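打印本页 | 以电子邮件发送

三、旧桌与家的重量：搬迁家庭如何谈论一件家具

前一节里我们把访谈的来龙去脉交代过了，这一节想慢一点，专门说说桌子。原本的访谈提纲里并没有桌子这一项，我们准备的问题是关于搬迁前后的住房面积、邻里往来和日常开支的，可是谈着谈着，话头总会落到屋子当中那张吃饭的桌子上去。有的受访者一边说一边拿手掌在桌面上抹来抹去，像是在安抚什么；有的干脆站起来，要我们摸一摸桌沿上某个磨圆了的角。做过入户访谈的同行大概都有这种体会，最要紧的话往往不是问出来的，是对方在倒第二杯茶的时候顺口讲出来的。

本研究共收到有效问卷537份，又从中选取40户做了深度访谈，受访家庭都是在旧城改造中由巴里奥斯（Barrios）片区迁往新建住宅区的。片区里老房子的格局大同小异，进门是一间不大的厅，厅里一张桌子，靠墙一个碗柜，再往里是卧房。厅既是吃饭的地方，也是孩子写作业、老人择菜、邻居坐下来说闲话的地方，所以桌子的用处从来不止一样。新居的厅大一些，但开发方统一做了隔断，厨房旁边留出一小块地方，图纸上写的是“餐区”。不少家庭搬进去以后才发现，旧桌子放不进这块餐区，或者放进去了，人却坐不下。

这就牵出一个很实际的问题：桌子是带走，还是留下？我们起初把它当作经济问题来看，以为无非是搬运费和新桌子的价钱孰高孰低。埃雷罗（Iñaki Herrero）在早期的备忘录里就是这样写的，他还专门列过一个搬运成本的比较表。可是访谈做到一半，他自己先推翻了这个看法。他在附记里说，受访者讲到冰箱和衣柜的时候，会谈价钱，谈新旧，谈耗不耗电；讲到桌子的时候，谈的却是谁坐在哪一边。

谁坐在哪一边，这句话后来成了我们编码时的一个类别，暂且叫作“座次记忆”。一张方桌有四边，一家人如果是五口，就总有两个人要挤在一边。小时候挤在一起的姐妹，成家以后回来吃饭，还是会不知不觉地坐到那一边去。一位受访的老太太讲，她丈夫过世之后，靠窗的那个位置空了很久，后来是小孙子爬上去坐的，坐了也就坐了，全家没有一个人说什么，可是大家都记得那天晚上吃的是什么菜。这类叙述在访谈稿里反复出现，讲法各不相同，落脚处却相当一致：桌子替一家人记着一种次序，人不在了，次序还在。

桌面上的痕迹是另一个常被提起的话题。烫出来的圈，刀尖划过的道子，墨水渗进去以后怎么擦都擦不掉的一小块，受访者几乎都能说出来历。这里需要说明，我们并没有能力去核实这些来历，也不觉得有核实的必要。兰加特（Faith Langat）在讨论会上提过一个很好的意见，她认为痕迹的真假并不妨碍它在家庭叙述里起作用，同一个烫痕，母亲说是大儿子端汤锅时留下的，大儿子说是舅舅喝多了酒放错了壶，两个人各讲各的，讲了许多年，争论本身已经成了过年时的一道节目。我们在整理文稿时把两种说法都保留了下来。

木头桌面在这些讲述里占的分量格外重。受访者谈到木纹，常用的是谈论人的词，说它“顺”，说它“犟”，说它年纪大了颜色会“沉”下去。有一位做过木工的老先生告诉我们，看一张桌子先看纹路往哪边走，再看边是不是直，边直的桌子摆在屋里，人心里也跟着踏实。他说这话的时候十分认真，我们也就十分认真地记了下来。类似的说法当然谈不上什么材料学上的依据，但它让我们留意到，居民对物件自有一套鉴赏的标准，这套标准是长年累月用手摸、用抹布擦出来的，与家具卖场里的那套标准差得很远。

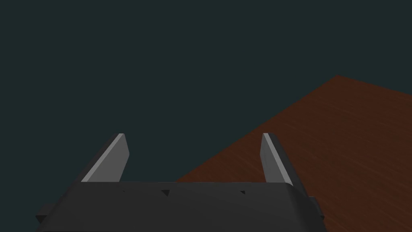
图2　木质桌面与桌沿

与这套标准相对照的，是搬迁之后新添置的家具。新住宅区的配套商铺里，卖得最多的是一种名叫“普尔科拉”（Purkora）的折叠餐桌，不用的时候可以收到墙边，价钱也公道。问卷里有一道题问到新桌子用得是否顺手，多数人给的评价并不低，有人还特意在空白处写了好话，说它轻便，好擦，孩子磕着也不要紧。我们不想把新旧两种桌子写成一场胜负，这样写既不符合材料，对那些高高兴兴买了新桌子的人家也不公平。真正值得注意的是用法上的变化。折叠桌每顿饭打开一次，吃完就收起来，于是饭后坐着不走的那段时间便短了。从前碗筷撤下去，人还坐着，剥几颗花生，说说白天的事，现在桌子一收，各人便回各人的屋里去了。

阿尔卡拉斯（Bonifacio Alcaraz）把这段时间称作“桌边的余时”，这个提法我们觉得十分贴切，便在全文中沿用了。余时的长短很难用问卷来测，受访者自己也说不准，有人讲最长的时候能坐到夜里十点，有人讲不过是抽一支烟的工夫。我们试过请几户人家记日记，把每天饭后坐着的时间写下来，结果头几天还记得勤，到了星期五就开始补写，再后来索性不写了，日记本拿去给孩子演算术题。这种材料在统计上自然派不上用场，可是日记本里夹着的一些零碎话倒很有意思，其中一位主妇写道：“今天坐得久，因为下雨，也因为鱼做得好。”我们反复读过这一句，觉得它说清楚了不少我们用好几页纸没有说清楚的事情。

留下旧桌子的家庭，也各有各的安顿办法。有的把桌腿锯短，放到阳台上去养花；有的把餐区的隔断拆了，宁可厅里走动不便，也要让桌子摆在正当中；还有一户人家把桌子搬到了楼下的公用活动室，说是借给大家用，平日里自己去得比别人都勤。巴罗斯（Natanael Barros）跟访这一户前后有好几个月，从一月开始，他观察到活动室里的邻居起初都很客气，坐下之前总要问一声，后来不问了，再后来有人带了一块桌布来铺上，桌子的主人为此还闷闷不乐了几天。一件私人的东西怎样慢慢变成公家的东西，当中有多少分寸需要拿捏，这户人家的经历是个很好的注脚。关于公用空间的问题，第五节还会细谈，这里先按下不表。

没有带走旧桌子的家庭，心情要复杂一些。我们原先担心这个话题会让对方难过，事先商量好，对方不提我们就不问。实际谈下来，多数人是愿意讲的，有些人甚至讲得比别的话题都长。他们会讲桌子最后给了谁，是乡下的亲戚，还是收旧货的，给出去那天是谁抬的，下楼时在哪一层的拐角卡住了。有一位五十出头的受访者，他父亲今年已经搬不动东西了，却坚持要自己抬一个桌角，一家人拗不过，就由着他，下两层歇一歇，再下两层。讲到这里他停下来喝了口水，我们也没有接着往下问。录音里那一段是空的，转录的时候，我们在稿子上写了“停顿”两个字，事后觉得这两个字实在太轻了。

也有完全不当回事的人家，这一点必须如实写出来。有的受访者对旧桌子毫无留恋，说它晃，说它夏天粘胳膊，说垫了多少年的硬纸片终于可以不垫了。一位年轻的母亲笑着讲，她嫁过来的头一天就看那张桌子不顺眼，总算等到了搬家。这样的声音在怀旧题材的研究里容易被筛掉，研究者总喜欢听动情的故事，我们自己也不例外。埃斯特万（Crescencio Esteban）在复核编码时把这些材料一条一条捡了回来，并且建议在“座次记忆”之外另设一类，专门收录对旧物的厌烦与解脱。我们接受了他的建议，这一类后来的内容比预想的丰富得多，里面牵涉到婆媳之间的分工，也牵涉到谁有权决定家里的摆设，值得单独成文。

从理论上说，本节的材料与以往有关物质文化和家庭空间的讨论是可以对话的。常见的一种看法是，物件的意义由人赋予，人走了意义也就散了；另一种看法更看重物件自身的形状和分量，认为它规定了人能怎样坐、怎样站、怎样面对面说话。我们的受访者大概不会使用这些术语，但他们的讲述同时支持两边。一张桌子若是方的，就有了角，有了角就有人坐在角上，坐在角上的那个人多半是家里最小的，或者是最晚进门的。形状在先，意义随后跟上来，过了一些年，再想分清哪个在先哪个在后，已经不大容易了。

这里还想补充一点方法上的反省。入户访谈的时候，我们通常就坐在受访者家的桌子旁边，本子摊在上面，茶杯也放在上面。换句话说，我们研究的对象同时也是我们工作的台面。这种处境有它的好处，对方随时可以指给我们看，说到哪里手就放到哪里；也有它的难处，人坐在别人家的桌边，很难不说几句夸奖的话，而一句夸奖就可能把后面的谈话带到另一条路上去。兰加特比较过早期和后期的录音，发现我们在早期访谈里夸桌子夸得太多了，后来大家互相提醒，才慢慢收敛。凡是夸奖在先的段落，我们在编码时都做了标记，分析时酌情降低了权重，具体做法见附录。

另外，受访者的年龄分布也需要交代一句。深度访谈的对象以中老年人居多，年纪轻的往往白天上班，晚上又不愿意被打扰，所以本节呈现出来的多半是长辈眼里的桌子。年轻人怎么看，我们手上的材料还很单薄，只有几次是在饭桌上顺带听到的插话，例如一个读中学的女孩说，她写作业最喜欢的还是奶奶那张桌子，别的倒没什么，就是够大，书可以一直摊着不收。她奶奶在旁边接了一句：“你哪回是自己收的？”祖孙二人便为这个争了起来，访谈也就转到别处去了。

下一节将转入厨房，讨论灶台位置的改变对家庭内部劳动分工的影响。那一部分的材料主要来自问卷的第二部分，叙述方式会与本节有所不同，表格也会多一些，还请读者多一点耐心。

打印本页 | 以电子邮件发送 | 返回页首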